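The Long Way to Close a Lid

The first thing you learn about teaching a robot is that your elbow gets in the way. Sulastri Sopacua spent most of last November with one hand on the wrist of a white robot arm, pushing it through the motions of shutting a box, and her elbow kept bumping the table.

"You want to do it the way you'd do it yourself," she says. "But the arm doesn't have your shoulder. So you do it the arm's way, and your own body has to go somewhere else."

Sopacua runs the demonstration work at Clinberg, a small company that sets up robot packing for businesses too small to buy a full packing line. Its customers ship things like hearing aid chargers, kitchen scales and gift sets. They change their packaging often, and they don't have a programmer on staff. What they have is people who know how to pack a box. Clinberg's pitch is that those people can show a robot how to do it.

There are two ways to do the showing. In the first, a person takes hold of the arm and moves it. The motors go slack enough that it can be pushed along by hand, and the joints record where they have been. In the second, the person sits off to the side and drives the arm with a hand controller. Most places pick one. Clinberg uses both, sometimes in the same afternoon, and the staff don't agree on which is better.

Moving the arm by hand is quick to learn. A new person can give a usable demonstration in their first hour. The trouble is that the person is standing right there, and so are their hands, and the camera records all of it. A robot that learned from pictures with a hand in them may do poorly once the hand is gone.

Driving it from a controller keeps the view clean, but it's slow going at first. You can't feel the box. Sopacua had 79 tries thrown out in her first week on the controller, most of them for pressing too hard.
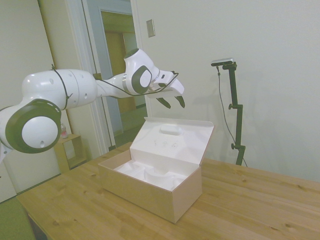

Story and photo by the features desk
April 30, 2022

The work area at Clinberg is a plain one. There's a pine table with the arm reaching over it, and a camera on a metal stand across from the arm. A cardboard box with a fold-back lid and a molded white insert stands under the gripper. Down the hall people are on the phone with customers.

The box is harder than it looks. A lid that folds back has to be caught near its top edge, brought forward, and let go before the fingers end up trapped inside. People do this without looking. They use the side of a thumb, or the heel of the hand, and correct as they go. A gripper with two fingers has fewer choices. It can pinch the lid or it can push it, and pushing works better right up to the last inch, when the lid has to tuck in.

Sopacua breaks the job into four parts when she trains new demonstrators: reach, swing, release, press. She asks them to pause for a moment between parts. The pauses are trimmed later, but they make it easier to find the place where a demonstration went wrong.

She also asks them to be a little sloppy. This surprises people. If every demonstration starts with the box in exactly the same spot, the robot learns that spot and not much else. So the box gets turned a few degrees, or slid toward the table edge. Sometimes the demonstrator misses the lid on purpose and then goes back for it, so there is a record of how to recover.

"Good packers hate that part," she says. "They've been proud of not missing for twenty years."

Clinberg's first paying customer was Purba, a mail-order seller of small kitchen goods. The Purba job called for 1,000 demonstrations. Sopacua thought that was too few, asked for more, and ended up with 2,000. Looking back, she thinks the first number would have been enough if the demonstrations had been more varied. Too many of them were recorded by the same two people, in the same light, in the same order.

The second job, for a company called Gandia, went differently. Gandia sent over three of its own packers for a week. None had worked with a robot. One of them took to the controller right away and the other two preferred to grab the arm. Clinberg let them choose. The packers argued about whether the lid should be swung from the middle or from a corner, and Sopacua recorded it both ways. That turned out to be a mistake. With two methods mixed together, the robot would sometimes start for the corner, drift to the middle and stop partway. She sorted the recordings by method, kept the corner ones, and had the packers do another 35 to fill in the gaps.

She now settles the method before anyone touches the arm. It takes a morning, sometimes longer, and customers don't always see why they are paying for it.

The software that sorts and trims the recordings is called Judow. It was written in-house and it shows. The playback window opens in the wrong place, and to delete a recording you have to confirm it twice. But it can lay one demonstration on top of another, so you can see where two people part ways. Sopacua uses it more for teaching people than for teaching the robot. A new demonstrator can watch their own reach next to hers and see that they are coming in too low.

There are limits to what can be shown. Force is the main one. When a person presses a lid shut, they stop when it feels shut. The arm at Clinberg gets some sense of force from its joints, but it's rough, and thin cardboard gives way before the numbers change much. The team has tried having it press to a set height. That works until a customer changes the box.

And customers do change the box. Purba has switched suppliers since the first job, and the new lid is stiffer — it springs back if it's let go too soon. The old recordings were some help with the reach and none with the press. Sopacua is working through a new set now, mostly on the controller. She has moved her chair back from the table and raised it a little, and she takes a break when her hands start to hurry.

She still goes back to moving the arm by hand when she's stuck. "Sometimes I just need to push it through once," she says, "and then I know what I'm asking for."

This site uses cookies to remember your reading preferences. By continuing to read, you accept our cookie policy.

Related stories
A Repair Shop for Old Sewing Machine Motors
What Warehouse Workers Want From a Glove
The Trouble With Measuring Cardboard
Learning to Drive a Crane From a Chair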